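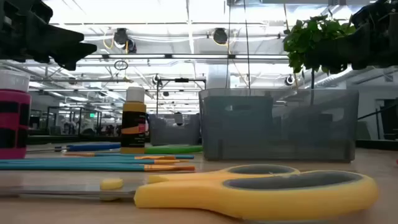 **News from the Lagman Road scrap store**

Well, August has come round again and so has our big sort-out, and I must say a huge thank you to everyone who has dropped off bits and pieces for the craft shelves since spring. We had 64 bags at the last count, which is lovely (and a little alarming if you've seen the size of our back room!). The fabric offcuts went first, as they always do, and the wool is going nearly as fast.

For anyone new, membership is still £7 for the year and you can fill a carrier bag each visit. Childminders, playgroups and scout leaders can take two, and so can anyone making costumes for the Eveck carnival, which seems to be most of the town at the moment.
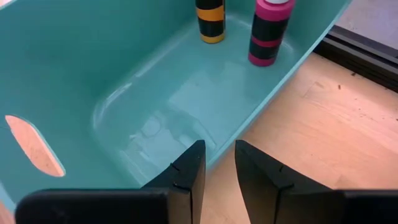

Gerardo Dimaculangan is running his bookbinding afternoons again, starting at two o'clock, and he has asked me to say that you don't need any experience at all, only a bit of patience with the glue. Last time we made little notebooks with marbled covers and I was so pleased with mine that I still haven't dared write in it. Do bring old maps or wallpaper if you have them.

We could also do with more card, buttons and clean jam jars, but please, no more egg boxes until the autumn. We have 500 of them stacked behind the door and I'm running out of polite ways to offer them round. If your school or nursery would like some, ring the shop any morning and we'll put them by for you.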